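Start state for cloth tasks - how strict should the rule be?

Forum: Data collection practice / Handheld grippers
5 replies

eglitis_bench
Hello all. I am writing the house rules for our operators at Skasuleo, and I am stuck on rule 2, the start state. At present it says "garment crumpled, on a plain surface". Elfriede Heitmann, who checks our recordings, finds this too loose. She wants a fixed procedure: lift the garment by one corner, let it drop from 40 cm, do not touch it again. I am afraid this makes all the heaps look like brothers. What do you write in your rules?

voritlow_ops
We use the drop, from the same height, and I would not go back. Before that, every operator had his own idea of "crumpled", and some left one side almost folded already.

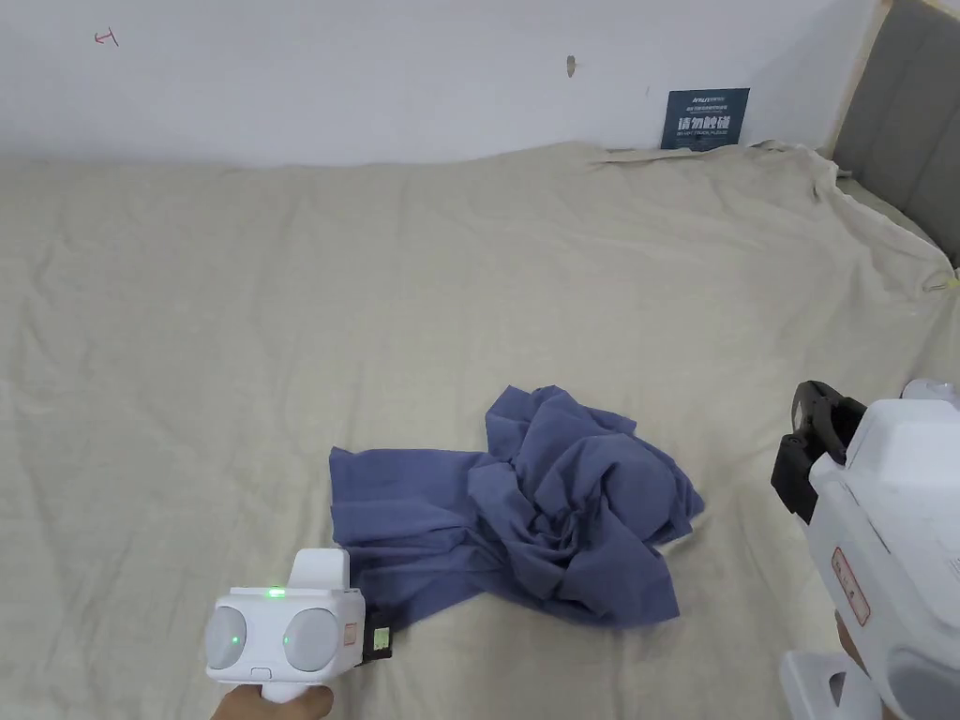
Is it allowed to begin an episode when part of the garment is already flat?
In our rules it is allowed, provided that the operator has not smoothed it by hand and both grippers are open before the recording begins.

fmaldonado
I disagree with the drop. In a real home the shirt comes out of a basket, or somebody sat on it. With one method you get one family of heaps. We had 300 episodes made like this and had to collect again in August with mixed starts. Better to give a list of start methods and let the operator take the next one on the list.
Facundo

voritlow_ops
A list is fine if people follow it. Ours did not - by the afternoon they all used the method which was quickest. Did you write the method down for each episode?

fmaldonado
Yes, one word in the log, before the recording starts. If the word is missing, the episode is rejected. It sounds hard, but after the first 84 rejected episodes the habit was there.

eglitis_bench
Thank you both. I will propose the list with the log word, and keep the drop as one of the methods. Elfriede will still ask for the height to be written, and I think she is right in this. One more point for rule 2: do you also fix the sheet between episodes, or leave the wrinkles as they are?

brilisstead_k
We leave them. The rule says only that the sheet must not cover the garment. Voritlow is stricter here, I believe.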